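Plestari Hand-Held Gripper, Pair
Sold by Clivley. Page updated 2022-04-23.

The Plestari is a two-finger gripper you hold and work yourself, with a camera that looks down over the fingers. It is used to record everyday handling tasks. We sell it as a matched pair, left and right, with a case and charger.

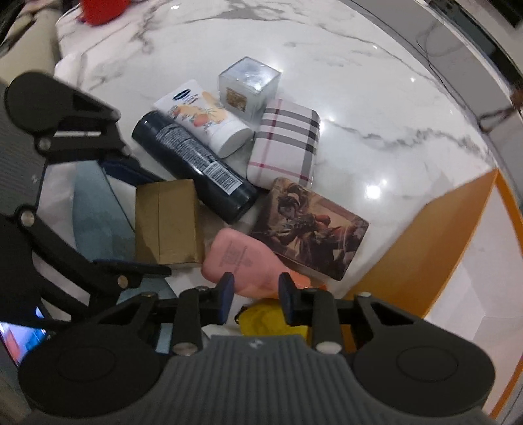

Two grippers on a mixed tabletop set
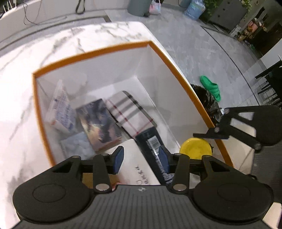
What the pair is good for
Sorting, packing and unpacking, tidying, passing an item from one side to the other. Small household goods are the best match: cartons, tubes, bottles, flat cases. Thin sheets and coins are hard to pick up from a smooth surface, and we don't recommend the standard pads for them. A narrow pad set is sold separately.

Fingers and pads
Each finger takes one pad, held by two screws from the back. Pads wear at the tip first. Swap them in pairs, or the fingers will stop meeting evenly. The maximum opening is 100 mm at the tips. Wipe the pads with a damp cloth and leave alcohol cleaners off them.

Camera view
The lens is wide, so straight edges bend toward the outside of the picture. A calibration sheet is in the case, and the values are stored on the gripper after the first run. Redo the calibration if the lens mount has been loosened – dropping a gripper counts.

Software
Recordings are copied over by cable and open in Navgate, version 2 or later. Both grippers share one clock once they have been paired. Pairing takes 10 seconds and has to be repeated after a full power-off.

Delivery and service
Orders leave our shop within 17 working days. Pads and screws ship sooner. Repairs are handled by Ubaldo Dal Bello at the Clivley service desk; please include the order number and a short note on the fault. Units bought through Dissanayake go back to Dissanayake for warranty work, and we can still supply parts for them.

The narrow pad set will be back in stock in August.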